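The second Cukine single runs 3 minutes even, and the B-side is the better track. I bought the Vaditz pressing, number 684 of 2000, and played it through twice in October before changing the cartridge.
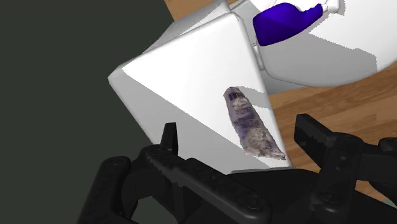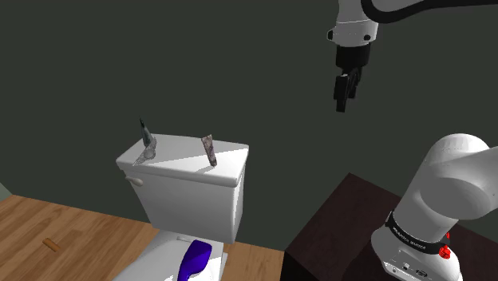
Erasto Lema recorded the vocal dry and added the echo later from a spring unit. On the A-side the return is too loud and sits on top of the snare. Small tiled bathrooms were the usual echo chamber for home recordists, and a speaker stood on a toilet tank lid, flat like the white one in the second picture, would have given him a shorter decay. The B-side has no echo at all. Pendo Kashindye's bass is up front, and the low end below 500 Hz is clean.

The Gindura reissue uses the same master at a lower level. I kept the Vaditz.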